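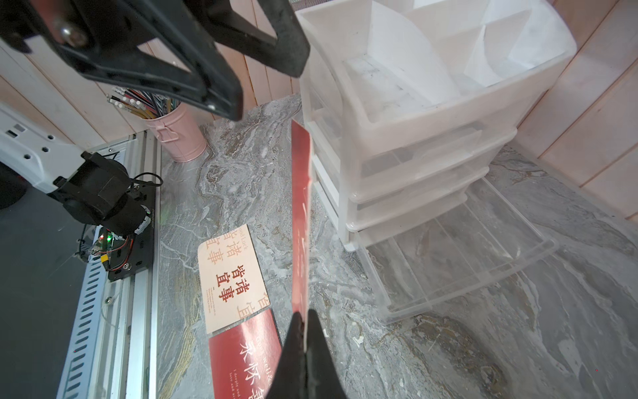 Sirkley Studio Gouache, 17 ml tubes

Product group: opaque watercolour
Manufacturer: Sirkley
Distributed by: Wiltham Art Materials
Data sheet revised: January 2020

General

Sirkley Studio Gouache is an opaque, water-based paint bound with gum arabic. It is intended for preparatory studies, illustration and finished work on paper or board. Opacity is obtained from pigment load. No chalk or other filler is added, so the darker colours dry close to their wet value. Lighter colours dry slightly darker.

The film remains soluble in water after drying. Passages can be lifted or softened with a damp brush at any later stage. Where a second layer must not disturb the first, use the Zument isolating medium between coats.

Range

The range is sold in single tubes and in a boxed set of 7 colours: zinc white, ivory black, yellow ochre, burnt sienna, ultramarine, viridian and cadmium red hue. Zinc white is also available in a larger tube. Pigment codes are printed on each label.

Lightfastness

Each colour is rated on the maker's own scale of 1 to 4, where 4 is the most resistant. All colours in the boxed set are rated 3 or 4. Colours rated 1 or 2 are not advised for work that will be hung.

Supports

Suitable: hot-pressed and cold-pressed paper, mountboard, gessoed panel with an absorbent ground. Not suitable: oil-primed canvas, acrylic-primed canvas without further preparation, any greasy or sealed surface. Stretch lighter papers before use. The Grasso heavyweight block can be used unstretched.

Application

Dilute to the consistency of single cream for flat areas. Thick applications may crack on flexible supports. Allow each coat to dry fully before adding the next. Do not mix with oil colours. Small additions of acrylic medium will make the film insoluble, and brushes must then be washed at once.

Under oil

Thin, well-dried gouache may be used to mark out a composition on an absorbent panel before painting in oil. Seal it first with one coat of Zument isolating medium.

Storage

Keep tubes capped, upright and above freezing. Colour that has hardened in the tube can be cut out and reworked with water, with some loss of smoothness.

Ordering

Single tubes are supplied in packs of 4. The boxed set is supplied singly. Colour charts are hand-painted and limited to 2,000 copies per printing; trade customers may request one with a first order.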